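4 Loading the basket

The Wullow mesh basket is meant for dry goods in packets, tubs and tins. It can be used on a worktop or lifted on to a Numden shelf once it is full. Read this section through before loading it for the first time.

4.1 Before you start

1. Wipe the basket with a damp cloth and dry it. Crumbs tend to collect where the mesh meets the rim.
2. Clear enough table to lay the shopping out beside the basket. A cloth underneath will protect a polished surface from the wire.
3. Take everything out of the carrier bags and check use-by dates. Put anything chilled or frozen away first.
4. Lay round tins and canisters on their sides if they might be knocked over. Keep them clear of the table edge.

Note: Smooth the cloth under the basket. A thick fold can make it rock while you are loading.

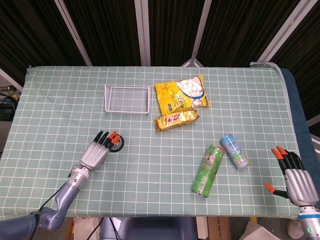 4.2 Order of loading

1. Put canisters and tins in first, upright, against the short sides. If a canister stands well above the rim, lay it flat along the bottom.
2. Place long packets, such as wrapped biscuits or snack bars, along one of the long sides.
3. Put large plastic food bags in last. Press them down gently with a flat hand and do not force the corners through the mesh.
4. Turn labels outwards where you can, so they can be read through the wire.
5. Lift the basket with both hands under the base.

Caution: Do not lift a loaded basket by the rim alone. The rim may bend and the mesh can come away at the corners.

Caution: Opened packets must be clipped or moved to a closed tub. Fine powders will fall through the mesh.

4.3 Fitting to the shelf

The basket needs a clear shelf depth of 44 cm. Leave 3 cm above the tallest item so that it slides out freely. If it catches on the shelf lip, take it out and reload the tall items towards the back.

Baskets supplied before November have a narrower rim and need the spacer strip described in section 6.

Text revised September 2023, S. Furukawa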